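Rultetti hand gripper — kit page
Build kit and bare parts, Stornbridge shared workshop store 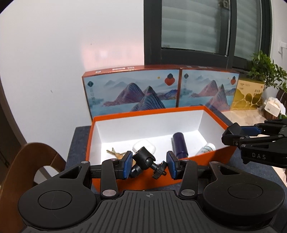 Rultetti is a two-jaw hand gripper you build yourself and hold yourself. No motors in the base kit. Squeeze, the linkage closes, the two fingers come together. We drew it up because small household stuff is what trips most home builds — bottles, little cases, knobs, anything round or with a lump on one side. A ball-head mount is a good nasty test piece, by the way. Thumb wheel one side, faceted knob the other, bit of threaded screw poking out, and the two blue pads still have to find somewhere to sit. Into an open tray and out again is the job we tuned it for, so the fingers are long enough to reach over a side wall and you keep your knuckles out of it.

Price: $390 for the full kit. Bare printed parts cheaper, ask.

WHAT'S IN THE KIT

Central body, grooved, printed in one go
Left and right housings
Two link arms
Pivot pins, large and small, plus spares of the small ones becuase they roll off benches
Two fingers
Blue pads, one pair fitted, one pair loose
Grip handle and trigger
Bag of screws, 46 in total, sorted by length
Printed build sheet, one page both sides

Not in the kit: drivers, glue, camera. Bring your own.

BUILD TIME

One evening if you've done a linkage before. Two if not. The big pins go in first, then the arms, then the small pins at the far ends. Do not force the small pins. If one won't go, run a 3 mm drill through the hole by hand — by hand, no power drill — and try again. Housings go on last. Everyone puts the housings on first. Then they take them off again.

Pads are stick-on. Clean the finger face, press, leave overnight. Kenna Ogilvie tried it after 22 minutes and spent the rest of the night picking adhesive out of the trigger.

NUMBERS

Jaw travel: set by the trigger stop, adjustable
Steps on the build sheet: 18
Motors: none in base kit
Hands: left or right, the trigger flips over

We don't quote a max load. Depends on your print, your pads and how hard you squeeze. Small bottles, fine. Full paint cans, no.

FINISH

Black only for now. Plain black plastic picks up dust and shows light scratches, goes with the material. A damp cloth gets the dust. Scratches stay. If you want another color print your own housings, files come with the kit.

GOES WITH

Prorkier drive add-on. Swaps the trigger for a servo and a small board so you can put the same fingers on an arm. Bolts to the same holes in the central body. You will need to trim one rib off the handle mount, it's marked on the sheet. Wiring is three wires, don't guess, look at the sheet. Power supply seperate.

Drummond bench plate. Flat plate with a clamp underneath. Holds the gripper still while you set the links. Nice to have. A vise with some rubber in it does the same thing tbh.

SETTING IT UP AFTER THE BUILD

Close the jaws slowly with nothing in them. Pads should meet flat. If they touch at the tip first, back off both link screws a quarter turn and go again. If they touch at the heel, same thing the other way. One side closing before the other is nearly always a tight pin.

Then something soft. Rolled sock is good. Then something round. Leave anything with a thread on it until the pads have had a week — sharp threads chew fresh pads.

Don't oil the pins. Dry only. Oil gets on the pads and then you have a very expensive pair of tongs.

SPARES

Pads, pair
Small pins, bag
Fingers, left or right — say which
Trigger spring
All spares go out with normal mail, no minimum order.

STOCK AND SHIPPING

Page updated January 23, 2025. Full kits in stock. Drive add-on is out, next batch February. Printed-only sets are made to order, allow a week, more if the big printer is sulking.

Pickup from the workshop is free, ring the side bell, the front one is dead.

RETURNS

Unbuilt kits, any time, just send it back in the box. Built kits — write to us first, usually it's one part and we'd sooner mail you the part.

Questions to Kenna at the store desk. Send a photo of the linkage with the jaws closed, saves a lot of back and forth.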